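Hi Pilar,

Time for my June update on the Femora clothing room, and it's a longer one because a lot got moved around this month.

First the numbers, since I know you'll want them for the Farías people. We folded and bagged 572 pieces, and 300 of those have already gone out to families. The rest are on the shelves by size, except for a stack of kids' pants I still have to go through (missing buttons, mostly). I spent $59 out of the supplies line, all of it on tape and size stickers, and I've put the receipts in the blue envelope.

The big change is the folding area. We used to fold wherever there was space and the piles kept running into each other, so Fatemeh Rezaei suggested taping the work surface off into sections. I was a little skeptical, but I love it! You lay a shirt out flat, line the hem up with the tape, smooth out the sleeves, and fold from there. Everybody's stacks are coming out close to the same width now, and they fit the shelves so much better.

Blue tape on the work surface, and a long-sleeve tee laid out:

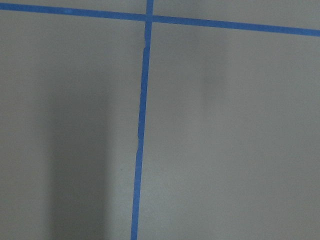
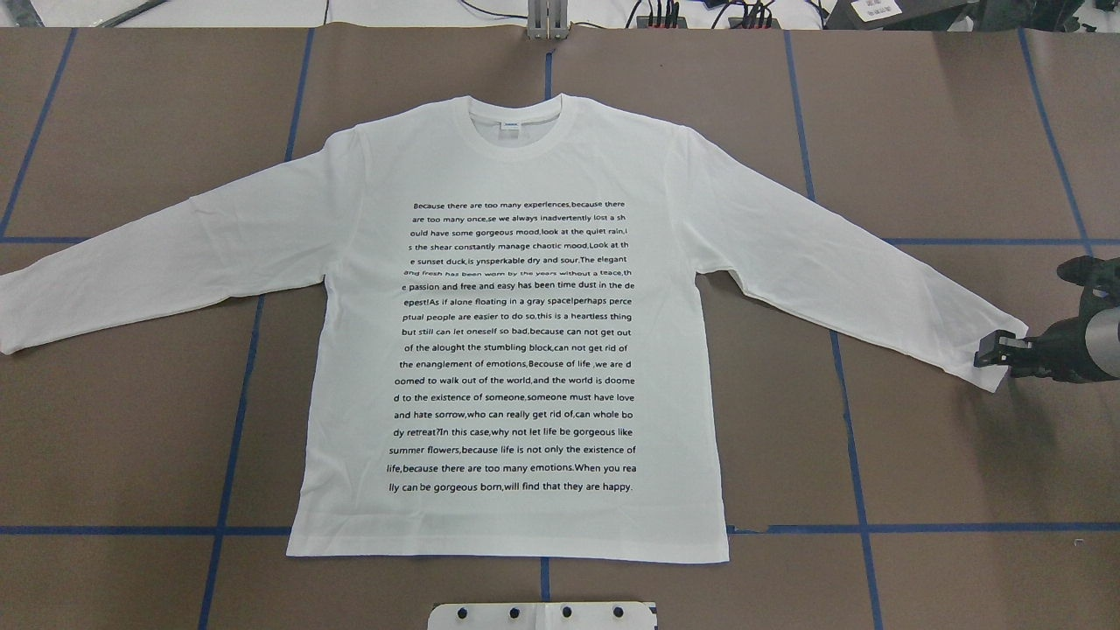
Long sleeves are still our slowest item. Short sleeves go fast, but with the long ones people can't agree on whether the sleeves get crossed over the back or folded straight down, and I've found both in the same bag. Fatemeh and I are going to pick one way and write it on a card. I vote straight down, she votes crossed, so wish me luck.

Two things I could use your help with. We're low on the large clear bags (the Clellix ones split along the seam, so please not those again), and I'd like to know if there's money left for a second clothes rack before the winter coats start coming in. I've been keeping the count in Nota and can send you the whole sheet whenever you want it.

Talk soon,
Your folding room coordinator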